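Jul 28, 2018
By Fiifi Nutsugah
2 min read

Vinegar batch, continued. Janelle asked me to write down where we are with the cider mother before she goes off on vacation, so I'm scribbling this while the kettle heats for the next round of jars (and eating her crackers, sorry Janelle!).

The Lagman crock is the good one. Smells sharp and clean when you lift the cloth, and the mother has gone thick enough that I can slide a spoon under it without tearing it. The Onel crock is still sulking. Same juice, same starter, same shelf, and it smells like wet bread. I fed it a splash from Lagman this morning, 12 ml, and gave it a stir, which Janelle says is cheating, but I want it going before the fruit flies find it.

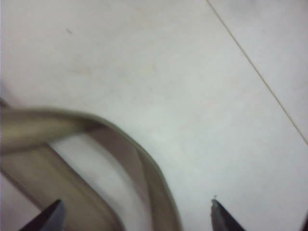 Titration went better than in April, mostly thanks to fresh indicator. I did the Lagman sample twice and got the same pink both times, so I believe it. Onel I did once and gave up, the color kept drifting and I couldn't say where it stopped. Will filter it first next time. The scale was reading 994 g for the one-kilo weight again, so every weight in the April pages is probably a hair low. I've put a note in the front of the book and I'm not going back to redo them all!

Oh, and the juice. We're down to 2 jugs of the Endar pressing and I'd love to keep one back for a plain control, no starter at all, just a cloth over it and see what moves in. Janelle thinks mold. I think we'd get a weak but drinkable vinegar by fall. Loser washes the crocks.

To do: new cheesecloth, the old stuff has stretched. Move Onel nearer the warm wall. Ask Janelle where she put the long thermometer, I've been through every drawer. Don't top up Lagman until I've tasted it again, the last top-up set it back a good week and I was grumpy the whole time.

Kettle's going. Jars next.

Questions about the vinegar pages: Fiifi Nutsugah or Janelle Salazar
© 2018 Citance Workshop | Back to top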